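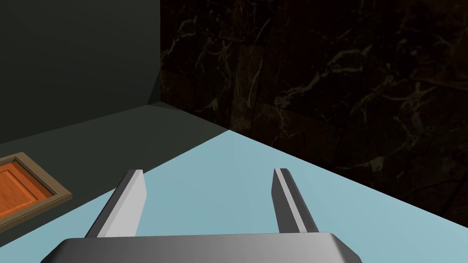
September, 9:40 pm, Flemadville bench

Second night looking at the loop logs from the Garnow digital board, the one on the feeder road past the tire shop. The claim from the sign owner is that each of the ten-second spots on the board gets an equal share of the day. I don't believe it, and after tonight I believe it less, but I can't prove much yet.

What we have: the player's own log, 168 hours of it, exported by Mullon (they run the scheduling software). Baltasar Benítez got it for us by asking nicely, which I would not have managed. It comes as a flat text file with one line per play: start time, spot name, length, status. Status is nearly always "ok". That word bothers me. As far as I can tell, "ok" means the player handed the file to the screen controller. It does not mean the panel was lit, or that the right thing was on it.

Checks done so far:

- Sorted by spot name and summed the lengths. The shares come out even, as promised. Fine. They would, if the log is written from the schedule and not from what played.
- Looked for gaps between lines. There are 3, all in the small hours. Mullon's support person says these are "routine restarts". Could be. No restart line in the log, though, and the software does write one when you restart it by hand. We tried it on our bench unit.
- Compared with the dimming table. The board is supposed to run at 100 percent in full sun and step down after dusk. The log says it sat at 80 percent through one whole afternoon. Either the light sensor was wrong, or the number in the log is a setting and has nothing to do with what the panel did. I lean toward the second.

The pulled ad. This is what started the whole business. The law firm spot with the crying eagle was supposed to come out of rotation after the complaints. Owner says it's gone. The log says gone too: last play is 4:12 pm and then the name never shows up again. But the slot was not closed up. It was filled by something called "JIANG_B", and there is no creative by that name in the library export. Baltasar thinks it's a placeholder that points to whatever file was last loaded in that position. If he's right, the board could have kept showing the eagle under another name and the log would look perfectly clean.

I told him it's a nice theory and that I'd want to see it happen before repeating it to anyone outside this room. He said that's what I say about everything. Noted.

Bench test, 10:25 pm. Loaded four dummy spots on our player, let the loop settle, deleted number two from the library without touching the schedule. The player kept the slot and showed spot two for one more pass from cache, then went to black for ten seconds each time around. Log said "ok" on every line, including the black ones. So:

1. "ok" is worthless as proof of play. I'm comfortable saying that now, for this version at least.
2. The cache theory is half there. One extra pass is a long way from a whole day.
3. Our player is a newer build than the one at Garnow – I think. The label on theirs was quoted to me over the phone and I don't trust it.

Tried the same thing again with the network cable pulled. Spot two stayed up the entire time I watched. Stopped it at 11:05 because I was hungry. Baltasar is pleased. I'd like to see it after a power cycle before anyone gets pleased.

Still to do:

- Ask Mullon what writes the brightness field. Ask in writing this time.
- Get the creative library with file dates, not just names.
- Somebody needs to go stand by the road and watch a full loop, start to finish, with a stopwatch and a notepad. The owner has offered his own "proof of performance" report in place of this. It's made from the same log, so no thanks.
- Power cycle test with the cable out.

Bench player left running overnight on the three remaining dummies. Please don't unplug it to charge the drill.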